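Small Tables, Shared Rooms: How Students Use Furniture in a Residence Hall
Final project report, Everyday Design Seminar
Constanza Pereyra and Fadi Hattar
Project advisor: Nermin Tokgöz

Why we picked this subject

When we first sat down to choose a topic, we had a long list of grand ideas, and furniture was nowhere on it. Then Fadi moved into Komine House in January and spent his first evening there eating noodles off a suitcase. He told the story in class the next morning and half the room had one just like it (mine involved an ironing board, which I don't recommend). By the end of the hour we had our subject, and we have been happily talking about tables ever since, probably more than our friends would like.

We wanted to know what students do with the one small table that most of them have besides a desk, and whether its shape makes any difference to how they live with it.

What we did

We asked 30 residents of Komine House to keep a simple diary for 8 days, writing down each time they used their small table and what for. Randa Nseir, who lives on the top floor and knows everybody there, was kind enough to carry the booklets around and, more importantly, to get them back. We also sat down for longer talks with a few people who had strong feelings on the matter, and there were more of those than we expected.

The diaries came back in all sorts of states. One had a recipe for lentil soup in the margins, which we tried and can warmly recommend.

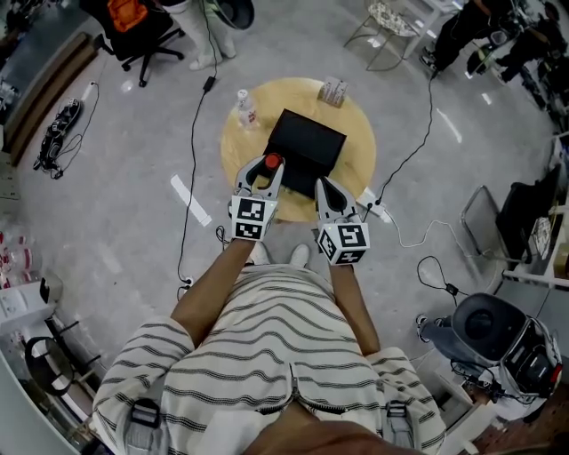
Eating was the most common entry by a good distance, and it was hardly ever a proper meal. People wrote about toast, cereal, cut fruit, tea at two in the morning. Studying came next, even though every room has a desk. When we asked about this, Esperanza Tran explained it in a way we both liked: "The desk is where I have to work. The little table is where I don't mind working." Several others told us much the same thing in their own words.

Round or square?

We had guessed that square tables would be the favorites, simply for the practical reason that they can be pushed into a corner. In the diaries it went the other way. Residents with round tables had company more often, and they moved the table out into the room when a friend came by. Square tables tended to stay against the wall and gather mail, chargers and clean socks. We don't want to make too much of this, as a sociable person may well choose a round table in the first place, and our group was small.

Altogether, 73 entries mentioned another person being at the table, and we read those ones twice for the pleasure of it. Card games, a haircut, a long phone call home on speaker with two roommates listening in.

What we would do differently

We should have asked about height. Fadi noticed very late that low tables were used from the floor and taller ones from the bed, and by then the booklets were already in. We would also like to run the diary again during exams, when we suspect the socks would win. Nermin has offered to lend us the seminar room for the follow-up talks, and Randa says she still has spare booklets under her bed.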